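Equipment Planning for Home Tidying Tasks with Hand-Held Grippers
Student project report, Gendidby group, 10 Sep 2022
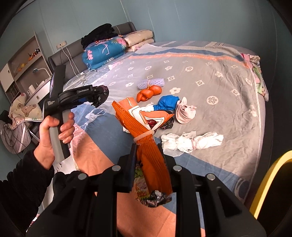
1. Purpose of the report

Our group was asked to prepare a buying plan for the second stage of the project. In the first stage we worked in a bedroom with two hand-held grippers, and we picked up small household things from a bed: wrappers, plastic bags, socks, a knit hat. In the second stage we want to work in more rooms, and for this the present equipment is not enough. The report says what we need, what it costs, and in which order we propose to buy it. All prices are in dollars and include tax.

2. What we have now

We have one pair of grippers on loan from the department. They must be returned at the end of the semester, so we did not count them as our own equipment. One of them carries a GenRobot.AI label, and we kept the label on so that the store room can check it in again.

The other materials came from our homes and cost nothing. Soft objects gave us the most discussion. A crumpled bag or a bundle of wrappers has no fixed shape, and it is difficult to write in a plan how many of them are needed. At first we wrote only "various rubbish" in the list. Our supervisor returned the list and asked for types and quantities, and this was a fair comment.

3. What we need to buy

Our total budget is 669 dollars. We divided the needs into two groups.

Must have before the second stage:
Spare finger pads, two sets - 80 dollars per set
Storage case with foam, one piece - 139 dollars
Cable ties, white, two packs - 21 dollars for both
Batteries and charger - 120 dollars

Good to have:
Folding table, 90 dollars
Plastic boxes with lids, for sorting the objects, 30 dollars
Desk lamp, 49 dollars

The first group costs 440 dollars and the second group 169 dollars. Together it is 609 dollars, and 60 dollars stay as a reserve for delivery and for small repairs.

4. Comparison of suppliers

We asked for quotes from two shops, Dadine and Ledeck. Dadine is cheaper for the finger pads, but the delivery takes three weeks. Ledeck has the case and the batteries in stock, and we can collect them ourselves. For this reason we propose to split the order. A third shop, Kołodziej, did not answer our request in July, and we did not write to them again.

The cable ties may look like a strange item in an equipment budget. We use them to hold loose wrappers together in one bundle, so the same bundle can be used again by the next person. In the first version of the plan we had forgotten them completely, and one member paid for a pack with her own money.

5. Order of buying

The finger pads should be ordered first because of the long delivery. The case and the batteries can be collected in the same week when the money is approved. The second group should wait until we know which rooms we can use - a folding table is not useful if the room is too small for it.

6. Open questions

We do not know yet if the department will extend the loan of the grippers. If the answer is no, this budget does not cover a new pair and the plan must be written again. We also have no good estimate of how long one set of finger pads lasts. We will write down the date of every change of pads in the second stage and add the numbers to the final report.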